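Home | Products | News | Dealers | Contact

1st April
By Duván Ríos, Prustitz press desk

Prustitz Brings Out the Stastar Gripper Kit for Small Shops

CLULTMONT -- We are very happy to say that the Stastar, our two-finger gripper kit for light robot arms, is ready to order, and we thank every customer who waited so kindly since we first talked about it last September. The kit comes with the gripper, 2 spare finger pads, 8 mounting screws and a cable, and it was planned for folks who cut and stack framing all day and would love a hand with it.
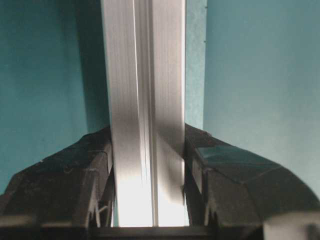

Heriberto Apaza said his shop had almost 200 lengths of aluminum extrusion to move on the first trial day, and that he would have liked a longer cable but was glad to keep the gripper on for the rest of the month.

A longer cable is now offered as an extra -- just ask for it when you order. Stastar kits are sold directly by Prustitz and through our good friends at Tijani, and either office will gladly talk you through the setup, however many questions you may have.

Last updated: 1 day ago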